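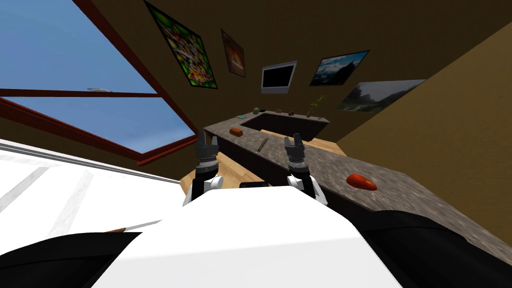 The kitchen, with its stone countertop.

NOTICE TO THE TENANTS OF SOYLU HOUSE

The Office of Residence wishes to inform all tenants that the bell in the east stairwell will be rung once on the evening of 2026-06-30, in accordance with the terms of the original lease. Tenants are asked to remain indoors while it is ringing. The sound is expected to last longer than a single stroke would ordinarily last, and tenants should not telephone the Office to ask when it will stop.

For the benefit of those who have joined us since the last ringing, the Office sets out the history of the matter below.

Soylu House was built on land belonging to the parish of Drirnstead. The parish agreed to give up the land on the condition that its bell be hung in the building and rung every 30 years, so that anyone who had moved away from the village would know where it had gone. The village itself was by then under the reservoir. The builders considered the condition harmless and signed it.

At the first ringing, no one had moved away from Drirnstead who was still living, and the Office of the day did not expect callers. The log for that evening records 214 of them. They came up the front steps in good order and wiped their feet. Several asked for rooms by the names of lanes. The night clerk, who had been given no instruction on the point, offered them the lobby, and they sat there until morning without removing their coats. The log notes that the carpet was damp for a week and that there were no complaints from the callers themselves.

At the second ringing, which was 60 years after the signing, the Office was better prepared. Chairs were hired from the firm of Finar. Tea was made available. The number of callers was 302, and the increase has never been explained to the satisfaction of the Office. The clerk on duty wrote that some of the callers were carrying things this time: a clock, a gate, a quantity of garden tools, a dog asleep in a blanket. She asked one elderly man whether he was visiting a tenant. He replied that he was a tenant, and gave the number of an apartment on the fourth floor, at the rear. There is no apartment of that number. She wrote it down as he gave it to her, and the entry has not been struck out.

In April the Office received a letter on this subject. It was written in pencil and carried no stamp. The writer asked whether the apartment on the fourth floor was ready and whether it still had the window that looks toward the church. The Office replied in the usual form, stating that the building contains no such apartment and that no church is visible from any side of it. The reply was posted to the address given, at Drirnstead, by way of the Drornolard sorting office. It was not returned.

A second letter came nine days later. It thanked the Office for its trouble and said that the family would bring their own curtains.

The Office then directed that the fourth floor be measured. The corridor was found to be longer than the plans allow by the width of one door. The wall at that place is papered like the rest. It is a little cold to the hand, and a tenant in the adjoining apartment has reported the smell of baking bread on Sunday mornings, which she said she did not mind. The Office has decided not to disturb the paper.

Tenants are therefore asked to observe the following arrangements on the evening of the ringing.

The front doors will be left open from dusk. They are not to be closed by any tenant, whatever the weather.

The elevator will be out of service. Callers have shown a preference for the stairs, and tenants meeting them there should keep to the right.

Tenants who are asked for directions to the mill, the school or the lower bridge should answer politely that they are new here. Tenants who find that they know the way may give it.

No rent will be collected on the fourth floor, rear, for the first month. After that time the usual terms will apply. A mailbox has been fitted in the lobby beside the others, and a key has been placed in an envelope at the night desk.

The Office has been asked by several tenants whether the bell might be left unrung. The lease was put before counsel, who advised that the condition is binding on the building and on all who live in it. Counsel added, in a note that was not charged for, that his grandmother had been a Drirnstead woman and that he would be grateful for a chair near the door.

One has been set aside for him.

By order of the Office of Residence, Soylu House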